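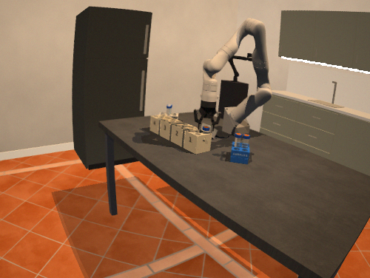 Does the order the vials are sorted in make any difference to the success rate? More than I wanted it to: taking them in box order drops fewer than letting the policy choose, and it costs very little time.

August, notebook, continuing from the page with the coffee on it.

Vial sorting in sim, new reward. The task hasn't changed. Vials start in the blue rack, each one has a box number attached to it in the instruction, and the arm has to get it to the right box among the four. Zhiqiang calls this "the post office". Kaiwen calls it "the thing that ate my summer".

Ran 200 episodes per condition overnight on the Grasmont machine. Two conditions: (a) free order, policy picks whichever vial it fancies; (b) fixed order, box 1 first and then up the row. Same seeds for both. I checked this twice, having been caught out in spring.

Free order: 36 failed episodes.
Fixed order: 5.

I didn't believe the second number, so I spent the morning watching replays in the hope of finding a bug. No bug yet. What I did find is that under free order the policy has a strong fondness for box 4, the farthest one, and goes there early. On the way back it comes in low over the row and clips whatever it has already put down at the near end. The collision penalty is supposed to discourage this. It seems to regard the penalty as a parking fine, something one budgets for.

Failures in (a), sorted by eye, so treat with suspicion:
– mostly the low return pass, as above
– a handful where the fingers close on the cap off centre and the vial swings
– two where it simply hovers over the boxes until the clock runs out. No idea. Ebise says it is thinking. Ebise is not helping.

The five in (b) are all off-centre grasps. So fixed order doesn't fix grasping, and I shouldn't write it up as if it did.

Yichen asked whether we are just handing the policy half the answer. Fair. The fixed order gets rid of one decision per vial, and a paper reviewer will say so in a less friendly tone. Her suggestion is a third condition (c): fixed order but reversed, 4 down to 1. If the gain is from having fewer decisions, (c) should look like (b). If it's from not flying over finished work, (c) should look nearer to (a). Good test, annoyingly simple, should have been mine.

Side matter: seed 1071 is cursed. It fails in both conditions and did so under the old reward too. The vial starts leaning in its hole and slides as soon as physics wakes up. Zhenhua wants to remove it from the set. I want to keep it, partly on principle and partly from spite. Left in for now, noted here so that whoever finds it later knows we knew.

Also changed today: contact friction on the finger pads, up a touch, to match what Zhenhua measured on the bench in Jurville. This was AFTER the overnight runs. Do not mix the logs. New ones go in the folder called nurmi, old ones stay where they are.

To do
Run (c), old friction, same seeds.
Then all three again with new friction.
Plot gripper height over the row against time for the free-order failures. If the low pass is real it will be obvious.
Ask Kaiwen why the hover timeout is set where it is. Suspect the answer is "it was like that when I got here".

16:40. (c) is queued. Grasmont says it will start after somebody's Zarnthorpe job, which has been at 97 per cent since lunch.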